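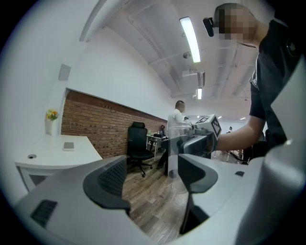

Hubo un verano en que mi vida social cabía en 2 disquetes. Se llamaba Moslow, era una aventura gráfica de Retance y venía en una caja enorme, casi toda aire, con un manual de 52 páginas que convenía leer antes de morir en la primera pantalla. Yo morí igual.

La escribió Liesl Schnyder y la dibujó Regula Kofler, que puso todo su talento en las nieblas del puerto de Eker y bastante menos en las puertas: distinguir una de una pared costaba una tarde. El tabernero Pfister, única fuente de pistas, solo hablaba si le llevabas un arenque. El arenque estaba detrás de una puerta.

Terminé en junio, con 1.676 puntos – el juego no aclaraba sobre cuántos.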